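Shelf above the hanging rail – what do you actually put up there?

Posted in Home & Storage by palma_attic

Okay, closet people, I need help. We moved into this apartment in August and the bedroom has one tall built-in wardrobe, which was a selling point at the time. It has a rail with everything crammed onto it, and over that a wide shelf that runs the whole width. I can reach the front edge fine. The back of it, forget it, I'd need a step stool and the stool lives in the kitchen.

So the rail does all the work. Shirts, tops, my dark stuff, things I wear twice a year, all squashed together so tight that I have to hold on to something with one hand and yank with the other to get a shirt out. And then it's wrinkled, of course, so what was the point of hanging it. Meanwhile there's all this space right over my head doing nothing.
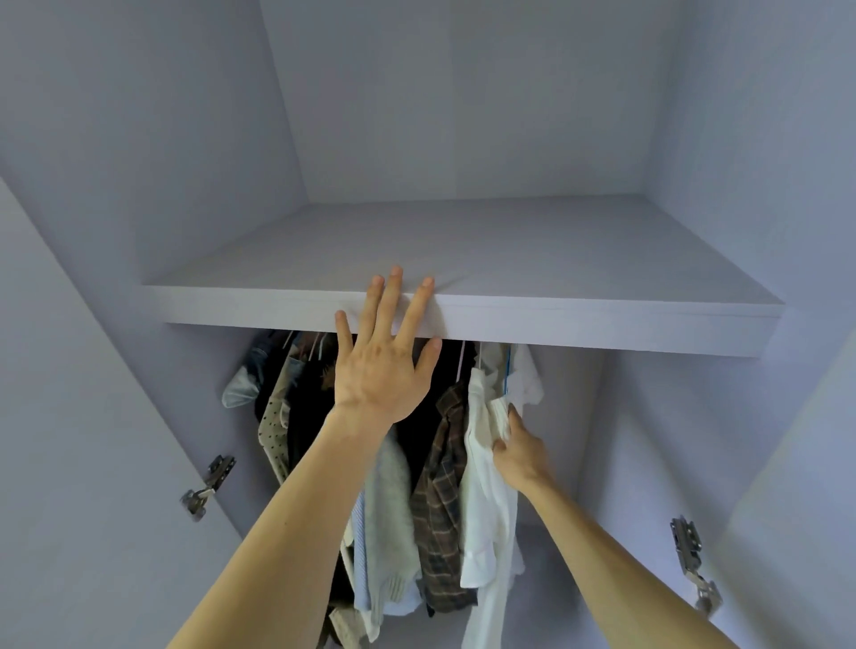

Ondberg_Lane
Take a third of it off the rail before you buy a single box! I had the same setup in my old place and I went out and spent money on matching bins first, and all that happened was I had bins AND a jammed rail. Jeans don't need hangers. Sweaters really don't need hangers, they get those shoulder bumps. Fold all of that and suddenly you can slide things along with one finger.

As for the shelf, light stuff only and out-of-season only. Spare blanket, winter hats, the bag you take on vacation. If you have to lift it over your face it shouldn't be heavy. I'd put it in something soft with a handle on the front so you can pull it toward you. Mine are from Fokness, 11 bucks each on sale, and they've held up okay apart from one zipper.

palma_attic
Thank you, this was the push I needed. I started at 13 minutes past nine this morning thinking I'd be done before lunch (ha). My method, if you can call it that, was to take things off the hangers and pile them on the bed as I went. The trouble is I don't have a system for the pile. Light things, dark things, jeans on top, hangers dropped wherever. I fold one thing and it slides into the next.
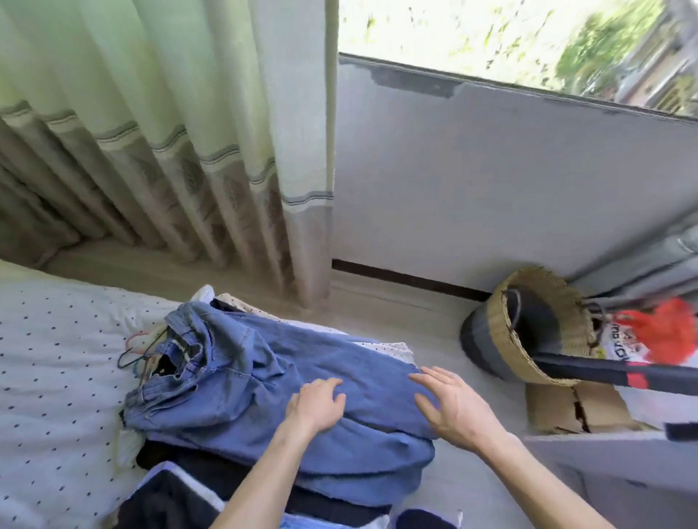

I'm okay with shirts, but jeans are where I lose it every time. I fold them in half, the waistband twists around, one pocket sticks out, and by the time I've flattened the legs the top has come undone again. Do you start from the waist or the hem? And do you all keep your empty hangers on the rail or put them someplace else? I've got a bunch in different colors and they tangle the minute I set them down.

One more thing – I'm a little worried about loading the shelf right at the front, where I can reach. Is that bad for it?

zesitz42
just use the shelf for shoes, in boxes. works for me

Ondberg_Lane
Please don't do shoes over clean shirts, lol.

For the jeans: button them and zip them first, that's what stops the twisting. Lay them flat, one leg over the other, and tuck in the pointy bit at the seat so you have a straight edge. Then bring the hem up to just short of the waistband, and fold that in thirds. They'll stand up on their own in a drawer. Thick ones I only fold twice.

Hangers go back on the rail, all pushed to one end with the hooks facing the same way. If you don't have room for them there, you kept too many clothes! I got rid of almost 1000 hangers (okay, it felt like it) and I haven't missed any.

Can't tell you what your shelf will hold, sorry. Blankets and hats won't bother it, but I'd check how it's fixed at the sides before you put books or anything like that up there. And bring the kitchen stool in for the afternoon, you'll want it for wiping down the back.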